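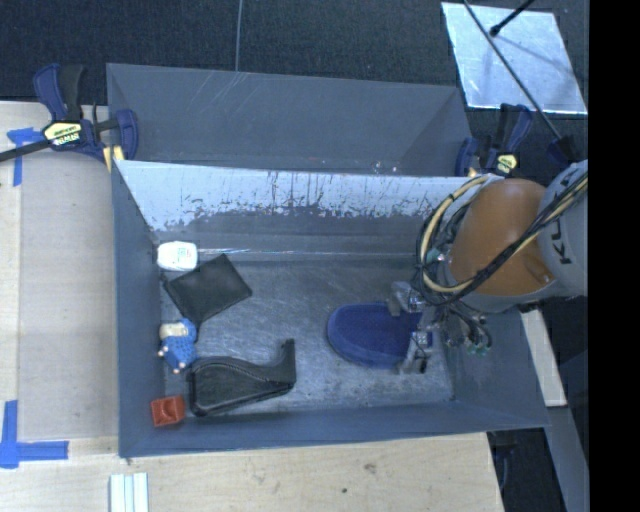

The Tare Book

Hatice Kocabaş kept the weights at the Ludis works in a green ledger, one line per weighing, and had done so for eleven years when the scale in Bay 2 began to disagree with it.

The scale was a Hilex floor unit with four load cells and a junction box. Its rated capacity was 400 kilograms. On the first night in December that she noted the fault, it read 20 grams heavy on the reference mass. She zeroed it, repeated the test, and got the same figure. She entered both readings and initialed them.

"It drifts in the cold," said Euan Shearer, who ran the shift.

"It drifts down in the cold. This is up."

He signed under her initials and went back to the loading door.

Over the next two weeks the error grew to 40 grams and stayed there. Hatice swapped the cable and opened the junction box, which was clean. She tested the corners one at a time and found the error evenly shared among them, and this ruled out a single bad cell. A shared error on four cells points to the indicator or to the mass itself. She borrowed an indicator from Bay 5. It gave 40 grams.

That left the mass. It was a cast iron block with a brass plug, stamped 667, and it lived in a felt-lined case in the locked cabinet. Two people had keys. Hatice was one. Pushpa Bansal, who had trained her and retired in the spring, had been the other, and her key now hung on a hook in the office.

Hatice took the block to the bench and examined the plug under the lamp. The brass had been drilled out and reseated. The work was neat. A thin ring of sealant ran around the edge, a shade darker than the original. She could have sent the block to the calibration house at that point, and the procedure said she should. She read the ledger first.

She went back one page at a time. In the third volume, in Pushpa's square handwriting, there was an adjustment she had never noticed. The block had come back from calibration 40 grams light. Pushpa had not rejected it. She had written "offset applied at indicator, see card," and every scale in the building had been set to match.

There was no card in the cabinet. Hatice found it in the back cover of the ledger, folded once. It listed the bays with a tick beside each and a line at the bottom: "Correct the block before I go. Then remove offsets."

Pushpa had corrected the block. The offsets were still in place.

Hatice telephoned her at seven the next morning.

"You fixed the plug," she said.

"In April," said Pushpa. "Did you take the offsets off?"

"I didn't know there were any."

The line was quiet for a while. A kettle was boiling at the other end.

"Which bays have you checked?"

"Two. And the indicator from Five."

"Then start with One," said Pushpa. "I'll get my coat."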